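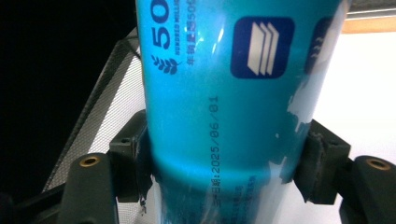
November, morning. Sourdough test for the Murwood rye. Erhan Duman fed the starter with 100 g flour and kept it near the window. Dough weight 310 g in the first tin, 298 g in the second – I lost a little on the spoon. The first dough rose faster, and I do not yet understand why. Selim thinks the tin is narrower. 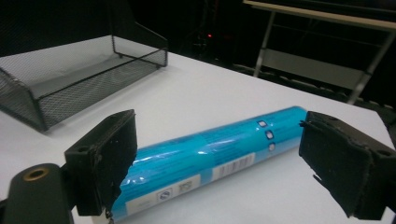
Should the second dough get more water next time?
Keep the water the same, and change only the tin, so we can compare.

Oven at noon.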